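Ticket: Newsletter emails arriving twice, or not at all
Opened 9/18/18
Product: Bernulura Mailer
Status: Resolved

Oisín Cullinane wrote:

Hello all, and thank you in advance for your patience with me, as I'm not a technical person and I do tend to go on a bit. I send out the newsletter for the Tustcombe toy library, which goes to 500 families, and I've used Bernulura very happily since May. This morning's issue has gone wrong. Some of our families have had it twice and others haven't had it at all, and my inbox has been filling up with very kind people telling me so.

I hadn't changed anything that I can think of. I wrote it in the usual template, put in the opening times and the piece about returning jigsaws in their proper bags, added the toy of the month and pressed Send. The bar went along to the end and then went back to the start, so I waited a while, had my tea, and pressed Send again. I do now wonder about that!

The toy of the month picture:

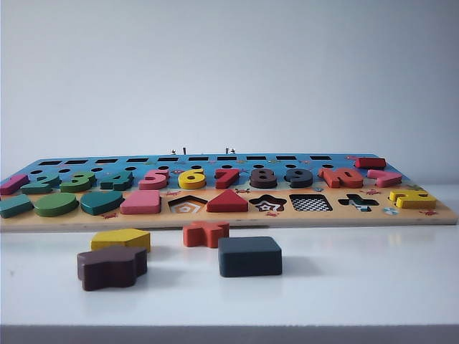 Toy of the month: wooden number board with a seaside design

I've tried signing out and in again, and a different browser, and it looks just the same.

Yu (Support) replied:

Hello Oisín, thanks for such a full account, it saves me asking. The picture is well within the limit, so you can leave that alone. Could you open Lists and tell me how many lists are ticked for this issue? And would you look under Sending, then History, and let me know what it says beside each attempt?

Oisín Cullinane wrote:

Hello Yu, lovely to hear from you so quickly. There are 2 lists ticked, "Families" and "Families old". I had quite forgotten the old one was there. I made it when we moved over from our previous system and meant to tidy it up. History says "Paused" by the first attempt and "Complete" by the second.

I also sent a test copy to myself with the second picture in, and it came through perfectly well:

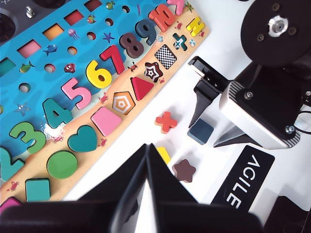
So single messages seem to be fine, and it's only when I send to everybody that it goes astray. The families who've had nothing all seem to have joined over the summer, if that's any help to you.

Yu (Support) replied:

That helps a great deal. The first attempt paused partway through "Families" and the second went only to "Families old", so long-standing members got two copies and your newer ones got none. Please do the following:

1. Open Lists and untick "Families old".
2. Go to Sending, History, and choose the paused attempt.
3. Press "Resume to remaining". Please don't press Send again.
4. Wait for the word "Complete", even if the bar jumps back.

My colleague Fetia is looking into the bar.

Oisín Cullinane wrote:

All done, and it says "Complete". Two of the new families have already written to say theirs has come, and one wants to book the number board. I've deleted the old list as well, after saving a copy on my computer. Many thanks to you both, and please do close this.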